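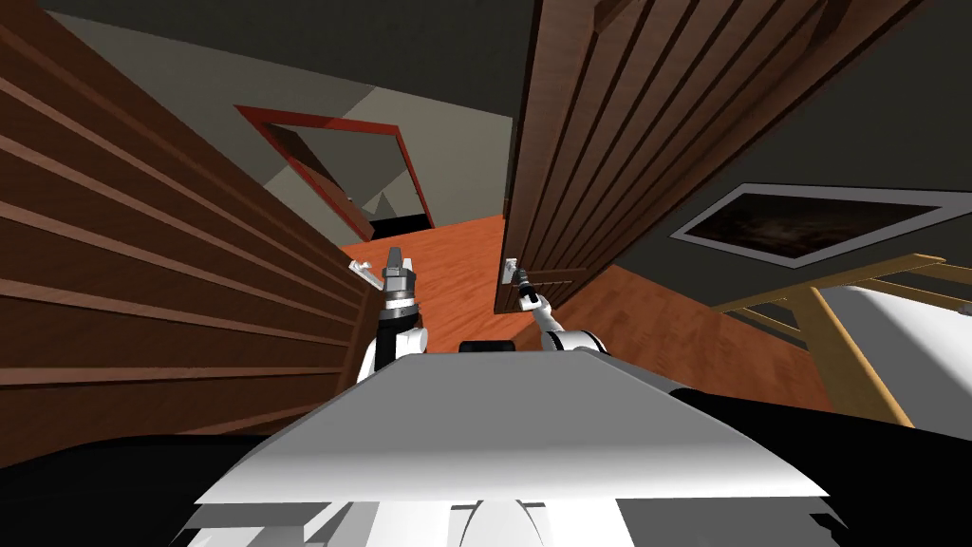 Working diary, gripper comparison, December

8:10 a.m. The controller build from last night finished without errors and was loaded before the rest of the group arrived. The purpose of today's session was to complete the simulated bedroom trials for the Stullar gripper and to begin the matching trials for the Pirkport gripper under the same controller settings. The simulator was restarted twice, first to clear the old contact settings and then again after the lighting file failed to load. No trial data were lost.

The test plan calls for 49 trials per gripper in each room. The bedroom is the third room in the plan and the one that has caused the most disagreement in the group. It is small for a two-armed machine. The bed and the open door leave a limited area in which both arms can be extended, and the planner tends to choose one arm and park the other in a position that later proves inconvenient. It was agreed last month that the parked position would not be corrected by hand during trials, and that rule was kept today.

8:45 a.m. Joint limits were checked against the settings sheet. One value for the left wrist had been entered in degrees where the controller expects radians. The controller had been clamping the value silently. The error is believed to affect only the practice runs made yesterday afternoon, and those have been marked as void. A note has been added to the settings sheet, and the controller should be changed so that it reports a clamped value on screen.

9:20 a.m. Stullar trials resumed at number 34. The task is the same in every room: approach the door, close the fingers on its edge, swing it through a fixed angle, release, and withdraw. The Stullar fingers are stiff and close quickly. When the approach is straight, the hold is good and the door moves with very little lag. When the approach is off by more than a small angle, one finger makes contact first and pushes the door away before the other arrives. This happened in four of the morning trials. In each case the controller tried again, and in two of them the second attempt succeeded.

Janaína Magalhães asked that the failed attempts be recorded as failures even where the second attempt succeeded. I had been recording them as successes with a remark. Her view is that the comparison is between grippers and that the retry belongs to the controller. I accept this. The earlier rooms will have to be scored again on the same basis, and I have set aside tomorrow morning for it.

11:05 a.m. Head camera view reviewed. The horizon in the bedroom is strongly tilted, so that the walls and the furniture lean across the picture, with the torso filling the lower center of the view and an arm rising on either side. The position estimate does not depend on the picture being level, and the numbers agreed with the simulator's own record of the door to within our tolerance. The door detector is another matter. It was trained on upright views, and it gave low confidence scores with the door leaning and the right gripper just in front of its edge. The slatted panel on the left was proposed as a door on three occasions, with a score high enough to have been accepted if the true door had not scored higher.

I have written to Casado, who supplied the detector, asking whether the input can be rotated before detection. If that is not possible, we will rotate it on our side and accept the added delay.

12:30 p.m. Break. The simulator was left running overnight settings by mistake and produced 868 files of contact data in the time it took to eat lunch. These were deleted. The folder now has a size limit.

1:15 p.m. The Pirkport model was installed on both arms. Its fingers are softer and the closing speed is lower. The mass entered in the arm model was corrected and gravity compensation was run again on each side. The left arm settled at once. The right arm drifted downward until the tool offset was also corrected, a step that is missing from the written procedure and will be added.

1:50 p.m. Pirkport trials began. The first 16 were completed by the middle of the afternoon. The difference in behavior is clear even without the totals. An angled approach is tolerated much better, because the soft finger gives way and the second finger has time to arrive. The penalty comes during the swing. The door lags behind the hand, and at the end of the motion it continues for a short distance after the hand has stopped. In two trials the grip slid along the edge during this part of the motion and the release took place lower than intended. Neither was scored as a failure under the present rules, which speak only of the final door angle.

I am not satisfied with that rule. A slip of this size on a physical door could bring the fingers against the frame. I have proposed a second measure, the distance between the grip point at closing and the grip point at release, to be reported beside the door angle. It can be taken from the existing files, so no trial needs to be repeated on its account.

3:40 p.m. Short discussion on whether simulated contact can be trusted for soft fingers at all. The friction values for the Pirkport pads came from the maker's data sheet and have not been measured by us. The Stullar values were measured in our own laboratory in the spring. This is an unequal footing and the report must say so plainly. Janaína will ask Paltance for the use of their pull tester. Until the measurement has been made, the Pirkport results are to be labeled provisional in every table.

4:30 p.m. Trials were stopped for the day with the Pirkport set incomplete. The controller was returned to the standard settings and both arms were sent to the home position. On the way home the left elbow passed close to the slatted panel, and the clearance warning was given correctly. The same motion with the longer Stullar fingers should be checked before the next session.

Outstanding items:

Score the first two rooms again, counting retries as failures.
Add the tool offset step to the gripper change procedure.
Report clamped joint values on screen.
Reply from Casado on rotated input.
Pad friction measurement, Paltance.
Clearance check at the left elbow.

5:05 p.m. Files copied to the shared drive and the copy verified. The remaining Pirkport trials in the bedroom will start from number 17.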